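Marbling notebook, October, 6 a.m.

Carrageenan size, fourth batch. Up early because I wanted to see it before the building heated up, and it is gorgeous! Clear, no bubbles, falls off the spoon in one slow rope. I used 6 g of the Halora powder to 1,000 ml of distilled water, blended in short bursts, covered, left in the back sink overnight. Last batch was the same recipe with tap water and it was sour and thin by morning, so distilled from now on, whatever it costs us.

Skimmed the surface with newspaper strips, twice. The first skim still pulled a grayish skin. Second one clean.

Paints: Sultico ochre, the dark green, the brick red, and the black I mixed myself. Ochre spread like mad on the first drop, nearly wall to wall, and shoved everything after it into thin veins. Lovely in its way, but it leaves no room for the red. Let it down with plain water and no extra gall, tried again, and it sat in a nice palm-sized disc. Green needed gall, quite a lot of it, a drop at a time until it stopped sinking. Black is still heavy. It goes on fine and then a few grains fall through to the bottom of the tray and look like pepper. I need to grind it longer. I keep writing this down and not doing it.

Order on the tray that worked best: black, green, red, ochre last. With the ochre last it squeezes the others into tight dark lines, and the combed pattern comes up crisp. When I laid ochre first the whole sheet went soft and yellow.

Paper. Brilley cream text, lot 727, alumed last night and pressed under boards until this morning. This is the lot everyone complained about and I am happy to report it takes marbling beautifully if the alum goes on thin. The sheets I sponged heavily have a crust you can feel with a thumbnail, and the paint slid off two of them in the rinse like wet leaves. The thin ones held every line. Mark the alumed side in pencil!! I lost a perfect nonpareil to the wrong side of the sheet and said some things.

Patterns, in the order I pulled them:

Stone, no combing. Good, a bit crowded at the left end where I lean over the tray and drip more.
Gel-git, up and down with the stylus. Very good. Straightest I have done.
Nonpareil with the fine comb. The lost one, and then a decent repeat.
Bouquet. Not there yet. The two rows of teeth need to cross evenly and mine wander. I think I am moving my wrist when I should be moving my elbow.

Laying down the paper is still the thing I enjoy most and trust least. Opposite corners, belly of the sheet down first, no stopping. Any hesitation gives you a pale stripe right across. I hesitated once, when the phone rang, and there is the stripe, in the exact spot. Phone stays in the office next time.

Size temperature crept up through the morning and by the time I stopped the drops were spreading noticeably wider. So the useful window with this batch was the first few hours. I would love to know whether chilling the tray overnight and letting it come up to room temperature gets us more time, or only more bubbles.

Rinse: gentle, from the hose with the rose on it, sheet on the sloped board. Hung over the dowels to dry. The ochre dries a shade paler than it looks in the tray, the red hardly changes. Mai wants the red for endpapers and I think she should have it, it sings against the cream.

Tidying as I went. The tool wall is a muddle again, so everything with a handle goes back on its own hook, the slotted blue plastic one included.

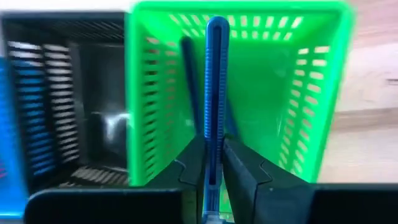 According to Quyên Từ, my black problem is the binder and has very little to do with grinding. She says a drop or two more gum arabic in the mull would keep the grains up, and that she fought with the same pepper for a whole winter before trying it. She also thinks I am over-galling the green to make up for a tired size, and that I should test a fresh cupful before I touch the paint. Both fair. I can try both in one session if I split the black into two jars and label them properly.

To do before the next batch:

Mull black again, half with the extra gum, half as is.
Cut down Brilley lot 727 into tray-sized sheets and alum only 4 of them, thin, for a straight comparison with the heavier paper.
Order more Halora. The bag is lower than it looks, it's mostly air up top.
Re-pin the fine comb, two teeth are leaning and you can see it in every nonpareil as a little double line.
Practice bouquet on scrap with leftover ochre.

The leftover size is in the cold cupboard with a lid on it. I want to see what it looks like tomorrow. If it still ropes off the spoon I'll run the scraps through it, and if it smells, out it goes — please don't use it for good paper either way.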